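Print this page | E-mail this page

Textiles for Everyday Life – notes for session 7
Nahom Alemneh, Tunport evening course

Right, knits! Last time we did wovens, so keep your Gristberg swatch handy to compare. A woven cloth is threads going over and under each other. A knit is loops pulled through loops, and that's why your jumper stretches and your bedsheet mostly doesn't.

Ribbing is my favourite bit. You swap between knit and purl stitches along the row, the columns pull in, and you get a springy band that goes back to its shape. I unpicked 10 old cuffs one December and still find fluff in my kettle.

Weight: my Lencho sample is 300 grams per square metre, good and thick. Feel it before you read the label, please – your fingers learn faster that way.

Pink knitwear, with ribbing at the collar in the last one:
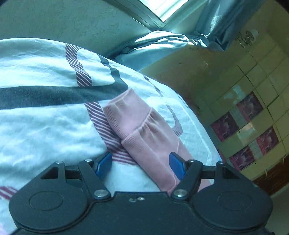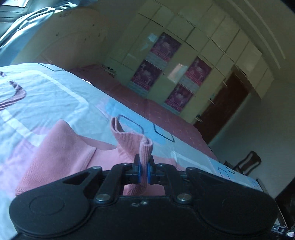
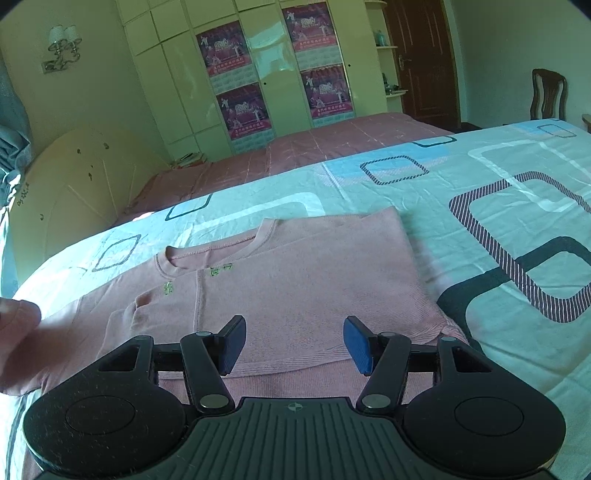
Drying is where most jumpers go wrong. Wet wool is heavy and it drops on the line, so lay it flat on a towel and nudge it back into shape (I do the sleeves last). Cotton knits are more forgiving, but they do shrink in a hot tumble dryer.

For next time, read chapter 8 of the Kanero booklet and bring one thing with a stretched neck. We'll try to rescue it.

Last updated: 2015-11-26

This site uses cookies. By carrying on you agree to their use.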